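Getting clean gripper poses and finger width out of wide-lens recordings

I've set this pipeline up from scratch three times now, and every time I forget the same stuff, so I'm writing it down properly. You have a pile of recordings from handheld grippers with a camera on them, and you want two things out: where the gripper was at every frame, and how far open the fingers were. Everything after that (training, replay, whatever you're up to) depends on those two numbers being decent.

I use Morsy for the batch work and Sirnier for the tracking itself. Wutoritz is the viewer I check results in, mostly because it scrubs fast and lets me lay two plots over the video. If you use other tools the order of steps should still hold, but the option names won't.

What you need before you start

A lens calibration made at the same resolution you record at. A config file that says which marker ID is on which finger. One recording you don't mind breaking. And some disk space, because Sirnier caches undistorted crops and doesn't clean up after itself.

Step 1. Import and check the timestamps

Run the import on one file first:

morsy import take_a.mp4 --lens wide.yaml --out work/

Then ask for a timing report:

morsy timing work/take_a

My test take had 3669 frames and the report flagged 412 of them as having a gap in front that was longer than it should be. I nearly threw the take away! But the gaps were all the same size, and it was the importer reading a variable frame rate file as if it were constant. Adding --trust-pts to the import made every one of them go away. So try that before you blame the camera or the card.

If you still have gaps after that, leave them in. Don't let Morsy fill them by repeating frames. A repeated frame looks to the tracker like the hand stopped dead, and then the next real frame looks like a jump, and your velocity plot turns into a comb.

Step 2. Find the markers

Marker detection is quick, so I run it over the whole take and only look at the summary afterward:

sirnier markers work/take_a --ids fingers.yaml

The summary gives you a detection rate per ID. Keep an eye on IDs you didn't ask for, too. I had an ID 123 showing up in a handful of takes, and I didn't own a tag with that number. It was the detector seeing a pattern in busy background texture. I turned on the allow list (allow_only: true in fingers.yaml) and it went away.

The other thing that can fool you is somebody else's gripper coming into view. Those tags are perfectly good tags, so the detector is right to report them. It just has no idea they aren't yours.

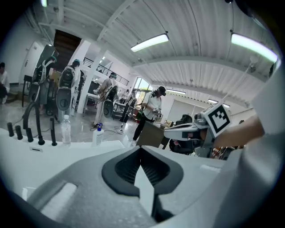
Can I use the same marker IDs on every gripper?

You can, but then you have to sort out which detections are yours by position, and you'll need the gate from the next section switched on for every take. Different IDs per unit are easier if you have enough of them to go around. Changing them later means editing the config for each old recording, so pick a scheme early and write it on the units.

Step 3. Gate the detections by region

Your own finger tags can only show up in a small part of the picture. The camera is bolted to the gripper, the fingers move on a fixed path, and so the tag slides back and forth along a short curve. Anything outside that curve belongs to something else.

To set up the gate, open the take in Wutoritz, find a moment with the fingers fully open and another with them fully closed, and draw a box that covers the tag in both. Give it a bit of padding. Save it as the gate for that camera, then run detection again with --gate on.

I also set a size limit. A tag on your own finger stays within a narrow range of pixel sizes, and one across the table is going to be a lot smaller. Between the box and the size limit, I very rarely get a wrong one through. When I do, it's usually two grippers working right up close to each other, and I fix those takes by hand.

Step 4. Turn tag positions into finger width

This bit is easy to get nearly right. Nearly right is annoying, because the plots look fine and then the real fingers close on thin air.

Work from the 3D positions of the tags. I started out using the pixel distance between them, and with a wide lens that distance changes in a way that isn't a straight line, especially once a tag gets near the rim. Sirnier will give you the 3D positions if you add --tag-size with the printed size of the black square. Measure the print with calipers — don't go by the number in the PDF, because printers love to scale things to fit the page.

Then do a two-point fit. Close the fingers all the way and note the reading, open them all the way and note that one too, and map those to your known closed and open widths. It goes in the config like this:

width:
 closed_reading: (your value)
 open_reading: (your value)
 clamp: true

With clamp on, small overshoots get cut off at the ends, so you don't end up with negative widths. I like it on for training data and off while I'm debugging.

For frames where only one finger's tag is found, assume the fingers are mirrored and double the half you have. That's fine if your fingers are geared together. If they can move separately, mark those frames as missing and interpolate across short stretches only.

Step 5. Build the mask 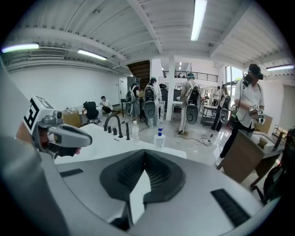

Pose tracking needs a mask before it needs anything else, and it's the one piece of setup I'd spend an extra ten minutes on. The tracker works out camera motion from points in the room, so any point that rides along with the camera is telling it that nothing moved. Look how much of this view goes to the gripper: the gray shell fills the lower half from left to right, and then the finger with its marker block comes up on the left side as well. If you only mask a strip along the bottom, that finger stays in, and its blocky black-and-white print is about the most attractive thing a feature detector could ask for. Mask the shell, the finger through its whole range, and the black border where the round lens image ends.

In Wutoritz you draw the mask as a polygon and save it per camera model. I draw mine with the fingers closed first, then open, and keep both shapes added together. Leave a small margin along the edge of the shell. If your mask hugs the outline too closely you'll get a row of points sitting right on the border, and they're terrible points.

A fixed mask won't do anything about people walking around. For that I turn on the moving object filter:

sirnier track work/take_a --mask unit.png --reject-moving

It's slower, and in a quiet room you won't see a difference. With several people in the room I'd leave it on all the time. The points you want are on things like stair railings, door frames and table edges, and the filter does a decent job of settling on those after the first few seconds. A slow pan across the room at the start of each take helps it a lot.

Step 6. Track, then look before you trust it

Once tracking finishes, load the path in Wutoritz and check these in order.

Start with scale. If you have a tag of known size lying still somewhere, turn on scale from tag and see whether the path length makes sense. A path that says your hand traveled the length of a bus to pick up a cup has a scale problem.

Then look for jumps. Sort frames by speed and look at the top of the list. A real fast move has a ramp on both sides. A tracking jump is one frame wide, or it's a step that never comes back. For a one-frame spike I let Morsy patch it. For a step I split the take there and keep the longer half.

After that, check the start and end against each other. If the person holding the gripper set it back down where they picked it up, the two poses should nearly match. Drift here usually means the mask is leaking, so go back to step 5 before you start messing with tracker settings. I lost a whole Saturday at Irketti tuning loop closure when the problem was a bit of finger poking out of my polygon.

Last, play the width plot over the video at half speed. The dips should line up with the grabs. If they're all late by the same amount, you have a clock offset between streams, and morsy shift will fix it across the take. If the lateness grows as you go, it's the frame rate thing from step 1 again.

Running the whole batch

When one take comes out well, copy its config to the others and run:

morsy batch work/ --config good.yaml --stop-on-warn

I keep stop-on-warn on for the first run. It's irritating, but it catches the take where somebody swapped a lens or the camera got bumped, and those need their own calibration anyway. On the second run I turn it off and let the thing go overnight, with the log saved next to the output so I can search it for "low coverage" in the morning. Takes with that warning go into a separate folder, and I retry them with a lower feature threshold before giving up on them.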